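July 25, 2023

Up at five again, no reason, light coming round the blind. Lay there doing sums about the garden till six then gave up and made tea. Rain overnight, proper rain, the butt is full to the lid and the path has gone green and slippy by the shed. Must scrub it. Won't.

Beans first. Picked a whole carrier bag before breakfast and there were still more behind the ones I'd picked, how do they do it. Some gone stringy already. Gave a bagful to Adwoa over the fence, she gave me a jar of the pepper stuff back, so I am well up on the deal. She says her tomatoes have blight. Went straight to look at mine. Two leaves with brown on, took them off, washed my hands like a surgeon. Fingers crossed. Last year it was all over in a week, the whole row, black stems, that smell.

Bus to town for 10, missed it, walked. Library books back (fine, 3 days over, the woman waved it off). Then the long business at Bagheri about the boots. They have been in for resoling since before I went to Mum's and the ticket number is 188 and they couldn't find 188. Found 187, found 189. The lad went down to the cellar, came up with somebody's sandals. In the end they were under the counter the whole time. Good job they've made of them though, heel is solid, and he'd put new laces in without being asked. Wore them home. Blister, left one.

Letter from the water people, 932 on the meter they say. Went out with the torch and lay on the pavement to check and I can't read the thing, glass all fogged. Wrote 932 on the back of the envelope anyway. Will ring them tomorow.

Vasco rang at lunch, mouth full. He's got the place at Gadano, starts in January, so that's him off then. Pleased for him. I am. He wants to know can he leave the bike in my shed and the answer is yes but where, what with the mower and the two deckchairs and all Dad's tins of screws. Said yes. He's bringing it over with a lamp I also seem to have agreed to. Talked for ages about whether he should sell the sofa. He should sell the sofa.

Afternoon a bit of a loss. Started the plum jam, plums not ripe enough really, stood over it stirring with the radio on and the play was one I'd heard before, the one with the lighthouse. Set test on a cold saucer, still running. Boiled it more. Still running. Boiled it again and now it's toffee at the bottom. Got five jars, one of them short. Labels have lost their stick so used tape. Pan is soaking and will be soaking for some time.

Rerska came on at seven, the serial, watched half of it, fell asleep, no idea who is in the boat now or why.

Need: jam labels, plasters, string, lightbulb for the landing (the small sort), something for slugs that isn't beer. Ring water. Ring Mum. Move the tins of screws.

Moon nearly half, very low and orange over the garages when I put the bin out. Bed. 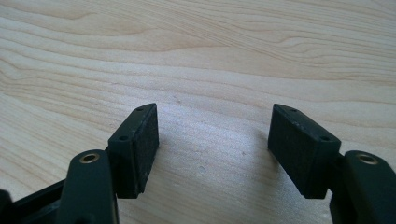

Wood grain, the wavy bit.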